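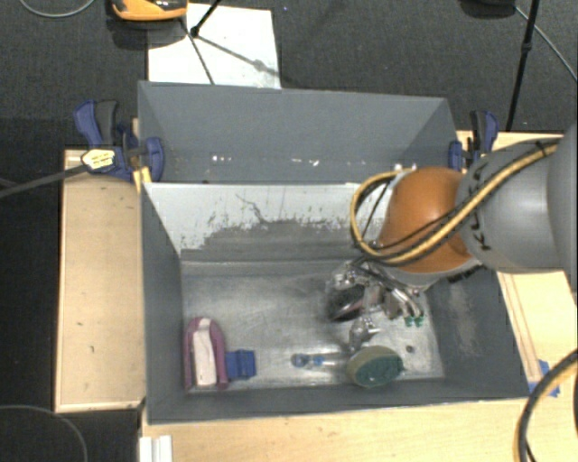
What does a home-built picking cell need before it can be left to sort household items between two bins?

A rigid mounting for the bins, cables with enough slack to follow the arm through its full reach, and a long period of supervised running. The software can be improved at any stage, but a bin that shifts during a pick will spoil every position measured before it.

Dunham, 8 January 2019

The member responsible for the Flellska build at the Mollah shared workshop received us at the bench and asked to be quoted without a name. The project began in April as a private undertaking in a spare bedroom and moved to the workshop when the arm proved too heavy for the floor.

"The bins were the first thing to be settled," the member said. "We fixed them with ordinary clamps, the kind used for gluing up furniture. They can be released in a moment when the layout has to change."

Small and awkward objects were chosen on purpose. A sponge, the member explained, gives way when it is gripped, while clear plastic is difficult for a depth sensor to read. "A wooden block teaches you very little. Transparent things are where our system still fails most often."

The control software, known as Plista, was written by 2 members of the workshop. In its latest supervised trial it made 200 attempts, of which 158 were recorded as successful. The member was cautious about the result and noted that the same objects had been used throughout.

Asked about cabling, the member admitted to having replaced the main bundle 3 times. "It was tied too tightly at first. The arm would turn and the connectors took the strain."

The workshop intends to publish its mounting drawings once the bin walls have been measured again. Members wishing to use the bench in the meantime should apply at the front desk.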